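Call for Participants: Evaluation of the Arier Two-Arm Table Kit

Brekament is seeking participants for a paid evaluation of Arier, a two-arm table kit intended for light sorting and clearing work. The evaluation opens in September at the Rantala site and will run in small groups.

Background

Arier consists of two arms with parallel grippers, a control station and the Illar software, through which an operator guides both arms at once. The kit is offered to training centers, kitchens and small workshops. Before the next version is released, Brekament wishes to learn how people without technical training manage the kit in their first hours of use, and which parts of the printed guide need to be rewritten.

What participants will do

Each participant attends two sessions of 80 minutes. In the first, a staff member explains the control station and the stop button, and the participant practices simple moves with one arm. In the second, the participant works with both arms on table tasks such as picking up cups and plates and placing items in bins. Short written questions follow each session. Participants may rest or stop at any time — payment for a session that has been started is made in full.

Who may apply

We invite applications from adults who:
are 18 years of age or older
can sit or stand at a control station for the length of a session
read English well enough to follow the printed guide
have not worked for Brekament or any of its suppliers

Experience with robots is not required. Up to 28 of the 50 places are reserved for persons who have never operated one. Left-handed applicants are especially encouraged to apply.

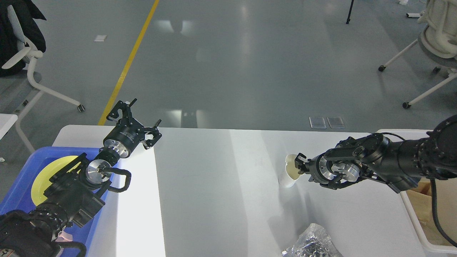 Table work with the Arier kit: the right gripper holds a paper cup.

Payment and privacy

Participants receive $80 per session, paid by bank transfer after the second visit. Arm movements and written answers are stored under a participant number. Names are kept separately and are not passed on to buyers of the kit.

How to apply

Complete the form on the Brekament participant page and enter reference number 2475. State whether you prefer morning or afternoon hours; morning sessions begin at 9:30 a.m. Applicants will be notified by email whether or not a place is available. Those not selected may ask to be placed on the list for later evaluations.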